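What the Price Tag Leaves Out
Jun 5, 2020

I spent most of May with a spreadsheet open, trying to work out what it costs a small cleaning company to bring in a humanoid robot. My notes began with one number, the price of the machine. By the end of the month the sheet had 26 lines, and the machine was only one of them!

Gredov, which looks after rental apartments in Clelthorpe, was kind enough to let me sit in on its planning. They had two quotes on the table, one from Horobets and one from Kolell, and on paper the Kolell robot was the cheaper by a good margin. Then we got to the extras (training, spare parts, insurance, a second set of fingers) and the gap got a lot smaller.

What they want it for is bathrooms. Wiping down a sink sounds like the easiest job in the building, and I said so, and got a few looks. The robot has to hold on to a soft cloth, reach over the rim and keep clear of the faucet, all in a room where two adults would be bumping elbows.
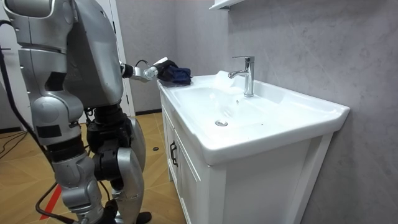 Paying for the space

Look at how much of that floor the legs take up, and then there are the cables. Gredov put 20 percent of its first-year budget into the practice bathroom alone – tile, vanity, wall panels, the lot – and I think that was smart. A bathroom you can leave set up all week is worth more than a fancier arm.

Cloths went on the sheet too. I laughed at that line until I saw how many they planned to order.

Rent or buy?

I came in sure that buying was the way to go, and I've changed my mind. Horobets offered a seven-month lease with service visits included, and for a first robot I'd take that deal over the lower sticker price. Ask who pays for shipping when a hand needs repair, though. Kolell's quote had it on page 7, in very small type, and the answer was us.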